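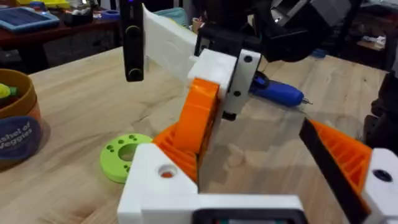 Green ring with a central hole and six small holes around it, on the bench with the blue electric screwdriver. Basket of toy vegetables at left.

Bench 58, Zenden workshop

This gallery covers the sorting bench as used in March, when Folke Torvik and Christos Konstantinidis were recording the small goods in the Landen collection. The full list has 1,163 entries; this page covers the bench and the items kept near it. The top is light wood with a clear grain. Small parts are placed directly on the wood or on the green mat. Toys stay in their own container, with the label facing out where possible.
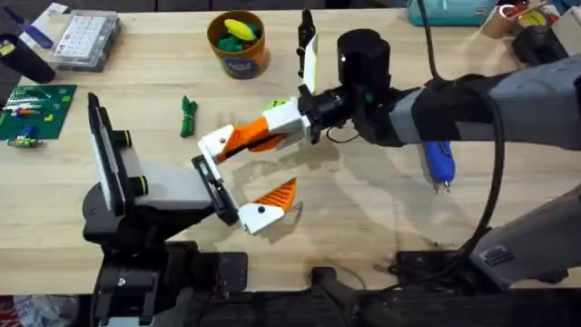 Entries up to 405 were checked by Torvik and the remainder by Konstantinidis. Hand tools are listed separately from toys, even when both are on the bench at the same time. Spare parts go under the Jindska heading. Item names follow the Hrubý list - plain words, color first, then shape. Corrections are added at the end of the list and the old entry number is kept.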